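Sakwood révise son calibre automatique et allonge les intervalles d'entretien

La manufacture Sakwood a présenté en janvier une version remaniée de son calibre automatique de base, monté jusqu'ici dans l'ensemble de ses montres trois aiguilles. Les modifications portent sur l'échappement, le barillet et le système de remontage. Les dimensions extérieures du mouvement restent inchangées, ce qui permet de conserver les boîtes existantes.

La roue d'échappement et l'ancre sont désormais en silicium. Le balancier, à inertie variable, est réglé par quatre masselottes et la raquette disparaît. La fréquence passe de 21 600 à 28 800 alternances par heure. Malgré cette hausse, la réserve de marche gagne 6 heures, grâce à un ressort plus long logé dans un barillet à paroi amincie.

« Le point faible de l'ancienne version était l'inverseur, qui s'usait lorsque l'huile migrait », explique Estíbaliz Cabello, responsable des mouvements. Le nouveau module remonte dans un seul sens, avec une masse oscillante montée sur roulement à billes. Les huiles des pivots ont également été remplacées. L'intervalle de révision conseillé passe de 6 à 10 ans.

Chaque mouvement est contrôlé dans cinq positions, puis une seconde fois après emboîtage. L'étanchéité des boîtes est vérifiée à 20 bars pour le modèle de plongée et à 10 bars pour les autres. Le réglage final est confié à l'atelier Brerkari, qui travaillait déjà sur la version précédente.

La première série compte 749 pièces, numérotées sur le fond. Les livraisons aux détaillants débuteront en mars. Le détaillant Hutsuliak, qui distribue la marque, reprendra en parallèle le stock restant de l'ancien calibre.

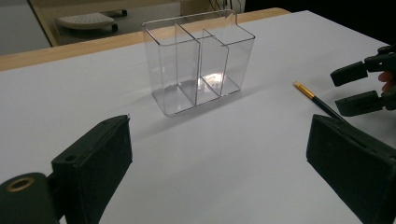
Les montres équipées de l'ancien calibre peuvent-elles recevoir le nouvel échappement ?

L'échange de l'échappement seul est exclu, car la fréquence et le rouage diffèrent. Les propriétaires pourront demander le remplacement du mouvement complet lors d'une révision, sous réserve de l'état de la boîte et de la tige de remontoir.

Selon Octavio Insaurralde, chargé du service après-vente, les fournitures de l'ancien calibre resteront disponibles pendant 20 ans. Les horlogers agréés recevront la nouvelle notice technique avant les premières livraisons, avec la table de lubrification et les tolérances d'ébat.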